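Ticket 37 – Heywood office, second floor
Subject: Wi-Fi drops at the long desk, again
Opened by: Lurdes Barros
Opened: 20 January 2020
Status: Reopened

This was closed in September with the note "resolved after firmware update." I didn't believe it then and I don't now. The connection at the long desk still drops several times a day, mostly on video calls, and comes back by itself after a minute or so. The laptop shows full bars the whole time, so please don't tell me it's a weak signal.

What I have already done, before anyone pastes the checklist at me:
Restarted the laptop. No change.
Restarted the Brivine access point. Good for one morning, then the same.
Forgot the network and joined it again. No change.
Borrowed a different laptop. It dropped too, so it isn't mine.
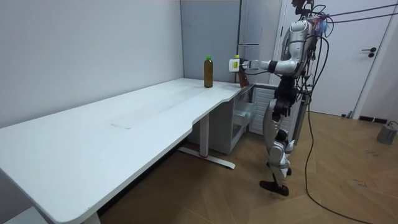

Second floor, long white desk.

Reply from Prutmont Support
Thank you for your patience. Our dashboard shows the access point as healthy with no outages in the last 3 weeks. Could you please run a speed test and attach the result?

Reply from Lurdes Barros
A speed test tells you how fast it is while it's working. It's fine while it's working. Your dashboard also said "healthy" in September, when I was standing next to the thing with no connection. What does it check, exactly? If it only checks that the box has power, I can do that from my chair.

I ran a continuous ping to the gateway instead. Out of 1,000 pings, 37 were lost, and they were lost in clumps – nothing for a long stretch, then a whole run of them in a row. Log attached. That doesn't look like general slowness to me. 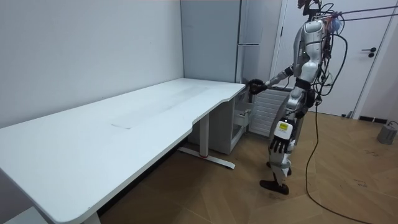 I also plugged into the wall jack with a cable and repeated the test. No losses at all. So the line into the building is fine, and I'd rather not be sent to the internet provider, as happened to the Jestside office.

Reply from Prutmont Support
We have reviewed the log. The gaps line up with channel changes on the access point. Automatic channel selection was switched back on by the firmware update. We have fixed the channel and consider the matter resolved.

Reply from Lurdes Barros
So the update that "resolved" this may be what brought it back. Please leave the ticket open. I'll repeat the ping test on each of the next 2 working days and post both logs, good or bad. I would also like to know whether the next update will flip the setting again – a yes or no will do.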